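Wivar Ticket Desk
Ticket 1601: Gold spot price feed stale on Stendel valuation page
Status: Pending customer
Priority: Normal
Opened: 2024-04-16
Assigned: Nnamdi Akinola

Reported by Pranab Sarkar:
Allocated gold and silver balances are valued at the previous close. Ounces held are correct. Cash is correct. Only the USD value column is wrong, and only for accounts with vault storage. Cleared cache, logged out, same result in two browsers.

Nnamdi Akinola:
Reproduced on a test account. The price service returns a current quote for XAU and XAG, but the valuation job logs error 244 (quote rejected, timestamp out of range) and falls back to last close. Feed timestamps are in UTC. The job reads them as New York time, so every quote looks four hours ahead and fails the check.

Workaround: Settings, Valuation, Time source, set to Feed. Save, then run Revalue Holdings by hand. Up to 100 accounts per run — larger batches time out.
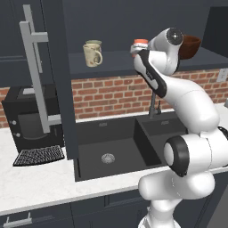
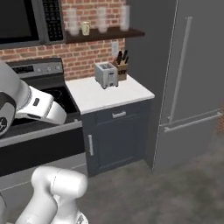
Ladan Akbari: Same error on our side after the January update. The workaround fixed gold at once. Silver stayed on last close until I ran Revalue a second time. Platinum not tested.

Nnamdi Akinola:
Confirmed for silver. The first run refreshes the time source for the first metal in the list only. Logged separately as 102. Run Revalue twice until that is closed.

Statements already issued are not recalculated. If a client statement needs correcting, reply with the statement number and the metal.

Pranab Sarkar:
Ran it twice. Gold and silver both current. Will check again after tomorrow's close before you shut this.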